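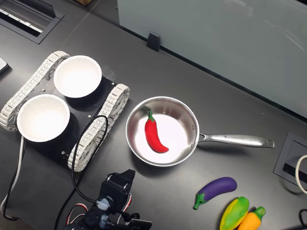

Fig. 1. Toy vegetables, a steel saucepan and two white bowls.

Filed under: Student work > Home and Family Studies
Search this site... Go
Print this page | E-mail this page

Play Food and Vegetable Names: A Survey of Two Preschools
Ívar Egilsson and Arnar Bach

Background

Many families own some kind of play food. It is sold in toy stores and supermarkets, and most preschools have a box of it. Packages often say that it teaches children about healthy eating. We wanted to know if children who have play food at home can name more vegetables than children who do not. We did not try to find out if they eat more vegetables. That would need a food diary, and parents at our first meeting told us they would not have time to keep one.

We worked with two preschools, Dikska and Sedar. Dikska has its own kitchen and the children see lunch being made. Sedar gets lunch delivered in covered trays from the Bouazza catering kitchen across town. We picked them because both were willing and both are on the same bus line.

Method

In September we sent home 51 forms and got 41 back. The form asked if there was play food at home, how often the child used it, and if the child ever helped with cooking. Parents could add comments on the back.

We then sat with each child whose form came back, always in the morning before lunch. We used real vegetables from the supermarket, eight kinds: carrot, tomato, cucumber, potato, onion, broccoli, leek and eggplant. We know that some of these are fruits to a botanist. We showed them one at a time and asked "What is this called?" A child got one point for a right name. Names in any language spoken at home were accepted, and a teacher helped us check these. We stopped if the child wanted to stop. Nobody was kept longer than 20 minutes.

Results

Carrot and tomato were easy for almost everyone. Leek and eggplant were hard. Many children called the leek an onion, and we argued about this for a while before deciding to give no point. The eggplant was called a plum, a pear and "the purple one."

Children with play food at home did a little better on carrot, tomato and broccoli. On potato, onion and leek we saw no real difference. We think this is because of what the sets contain. We looked at the sets on sale at three stores, and the most common one, the Flullico market basket, has no leek and no onion. It does have two kinds of cake.

The bigger difference was between children who helped with cooking and children who did not. Helping could mean very small things. Parents wrote down washing potatoes, tearing lettuce and carrying things to the table. These children did better on all the vegetables except carrot, where there was no room to do better. Dikska children also scored higher than Sedar children as a group, but more of them helped at home, so we can't say how much the kitchen matters.

Several parents wrote that the play food gets used for other things. It was loaded into trucks, sold in a shop for leaves, or fed to a dog. One wrote that the pans were used a lot and the food hardly at all.

Problems

The group was small and came from one town. The ten families who did not return the form may be different from the others. The children's ages ran from three to five, and the older ones did better, as expected. We should have split the results by age from the beginning, but we wrote down the age group and not the birthday, so the split is rough.

One onion was going soft by the last visit to Sedar and smelled strong. Some children may have guessed from the smell.

Further work

A teacher at Dikska suggested putting a real leek in the play corner for a week and asking again afterward. We did not have time for this. The form and the score sheet are in the appendix for anyone who wants to use them.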